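Progress report to Lokerent, September
Prepared by Ravindra Shukla, Kanaujia workshop

Work in this period was mostly on the upkeep of the Bostier cell, the two-arm station for hanging gloves. The left gripper began to close late after 2,197 cycles. We opened it, cleaned the linkage and tightened six screws which had become loose. The supplier Notier advises this service every 3,000 cycles – we will now do it earlier.

Lint from the knit gloves is still our main trouble. It collects near the foot of the post, so the operator wipes the table before each run. After the repair the cell made 283 cycles without a stop.

For the clothespins, we keep both wooden and plastic ones on the cell, and the grip force is set separately for each kind. The spare cable for the right arm is not yet ordered.
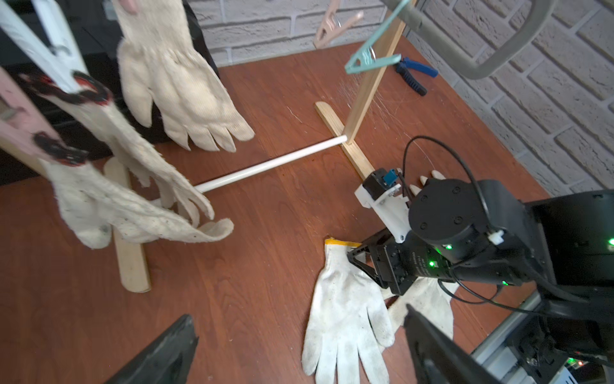
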